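Student Project Report
Table Surfaces and Breakfast Service in the Namton Study Cafe
Submitted 2025-11-02

3. Method

The project examined how the covering of a serving table affects the presentation of baked goods and the time needed to reset a place between guests. Work began in May, when the team reviewed 122 comment cards left at the Namton counter. Many guests mentioned noise from plates set down on bare tabletops, and several asked for a softer surface.

Four coverings were compared: a cotton cloth, a cork sheet, a woven runner and a quilted mat. Each was used on a white table with a plain round plate and a single croissant. The plate was kept pale in every setting so that differences in color could be attributed to the covering alone.
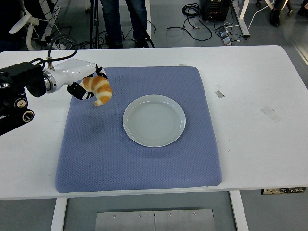 Photo: Jarkero project group

The quilted mat, in blue-violet with a fine diamond pattern, gave the strongest contrast with both the plate and the golden-brown pastry. It left a margin of white table on the left, right and front sides, which made the place easy to read from a standing position. The padding also softened the sound of the plate – a point raised repeatedly in the comment cards.

4. Findings

The cork sheet was the quickest to wipe clean but held crumbs along its edge. The cotton cloth shifted when plates were moved and had to be straightened after most servings. The woven runner was too narrow for a plate and a cup together.

The team recommends the quilted mat for seated breakfast service, with the cork sheet retained for the self-service counter. Washing tests on the mat are still in progress and will be reported separately under project number 1383.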